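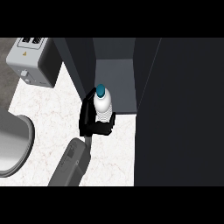

Why Does Soap Get Rid of Grease?

Have you ever tried to wash butter off your fingers with plain water? I did it last Thursday after making toast, and it was hopeless. The water rolled off in little beads and my hands stayed as slippery as ever. Then I used one squirt of soap and the butter was gone!

So what is the soap doing? To answer that, we have to talk about water and oil, which really don't get along. Water is made of teeny tiny bits called molecules (say it like this: MOL-uh-kyools). Water molecules love to stick to each other. They hold on so tightly that oil can't squeeze in between them, so it gets pushed out and floats on top.

Soap molecules are a bit odd. I like to think of each one as a tadpole. The head loves water. The tail can't stand water, but it loves oil and grease. When you rub soap on buttery hands, all the tails dive into the butter and all the heads stay outside, facing the water. Pretty soon you have a tiny ball of grease with soap heads all over it, like a pincushion. Scientists call that ball a micelle (my-SELL). Water can grab hold of the heads, and down the drain it goes, butter and all.

My friend Poppy wanted to know if the bubbles do the cleaning. Good question, Poppy! Bubbles are mostly air with a thin skin of soapy water, and they look great, but the tadpoles do most of the work. Some soaps hardly bubble at all and still clean very well.

Try it yourself

You will need a clear jar with a lid, some water, 2 spoonfuls of cooking oil and a squirt of dish soap.

Fill the jar halfway with water and add the oil. Put the lid on tight and shake it for 15 seconds. Set it down and watch. The oil climbs back up to the top, doesn't it?

Now add the soap, and shake for 30 seconds this time. Look again. The water should be cloudy, and the oil takes much longer to separate. Those are your micelles, far too small to see one by one.

When you're done, ask a grown-up where to pour it, then wash the jar. You'll need more soap for that!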